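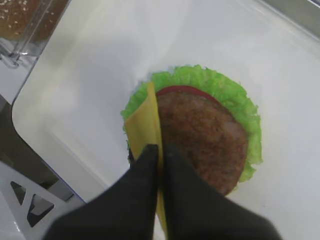
Week 5: The Line Break, and What It Costs You

Reading for this week is in the packet: the two Pranano ballads, plus the long untitled piece from the Zutby broadsheet. Read them aloud. If you have roommates, apologize first.

Where we left off

Last time we scanned nine lines and argued about four of them. That is a good rate. Meter gave us the count; this week we look at where the poet decides to stop.

Terms you need

End-stopped line: the sentence or clause finishes where the line does. Feels settled, sometimes smug.

Enjambment: the sentence runs past the end of the line. The reader falls a little and gets caught, or doesn't.

Caesura: a pause inside the line. A period will do it. So will a dash — use those sparingly, says the person who writes these handouts.

Stanza: Italian for "room." You may leave the door open between two of them.

A short demonstration

Take a plain sentence: I left the key with the woman downstairs and she has moved. Now break it.

I left the key
with the woman downstairs and she
has moved.

Breaking on "she" makes us wait for her. Try breaking after "downstairs" and the news arrives more politely. Try it after "the" and you will sound like everyone's first workshop, mine included.
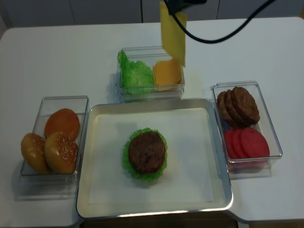
Burger, under construction.

In-class exercise

I will hand out a paragraph from the Tarar ferry notice, 84 words, no line breaks, very little charm. Break it into a poem. You may not add, cut or move a word. Then swap with a neighbor and read theirs exactly as broken, pausing at every line end, even the silly ones.

For next week

Write one poem of at least five stanzas in which no stanza ends on a period. Add a page of prose, 900 words at the outside, defending your three riskiest breaks. "It looked better" is allowed once.

Drafts go in the Pudari Room tray by noon. Staple them. The paper clips have all gone wherever my pens went.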